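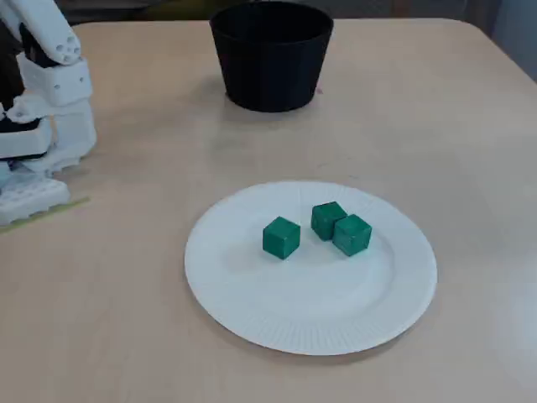 Are paper plates really going in the food bin now?

pelham_gate
Our council leaflet says uncoated paper plates can go in the food caddy from August. We got through a stack of them at my mum's 80th and I'd rather not bin the lot. The shop ones say "compostable" on the wrapper, but so does everything these days. Has anyone had theirs collected?

Rainer Wiegand
I'll believe it when I see it. "Compostable" on a wrapper means somebody got a bit of one to rot in a lab. Our lot go to the Vitbridge plant and a driver told me straight out that anything that looks like packaging gets pulled off the belt and burnt.

mossycrate
A driver told you. Did he say which belt?

Rainer Wiegand
He's been on the rounds 14 years so I'd take his word over a leaflet.

Tin-yau Liu
I put some through my own heap last winter to find out. Koltum brand, plain white, torn into strips and mixed with grass and peelings. Gone by spring apart from the rims, which are pressed harder and took longer. I also tried a shinier sort from the market and the film was still there when I spread it on the beds. I was picking it out for weeks.
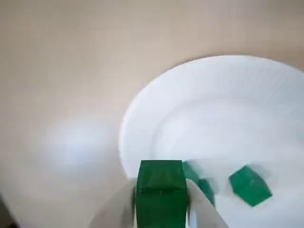

So I'd tear one and look at the edge before trusting the wrapper. If there's a skin that stretches, keep it out. If it just goes furry it's probably fine, though I wouldn't swear to it for a council scheme.

pelham_gate
Tried that with a spare. Furry! No skin that I can find. They're greasy from the sausage rolls though, does that matter?

mossycrate
Grease is fine in a food caddy, it's the paper recycling that won't have it.

Rainer Wiegand
Depends who you ask. Tundness council said yes to greasy card and then no again, and they'd printed 3167 leaflets by then.

Tin-yau Liu
Where's that number from?

Rainer Wiegand
Local paper. I haven't kept it.

quillet
Or wash up proper plates? We borrowed 46 from the church hall and it took two of us half an hour.

pelham_gate
With my mum's kitchen sink, no chance. I've rung the council and left a message. Will post if they ring back.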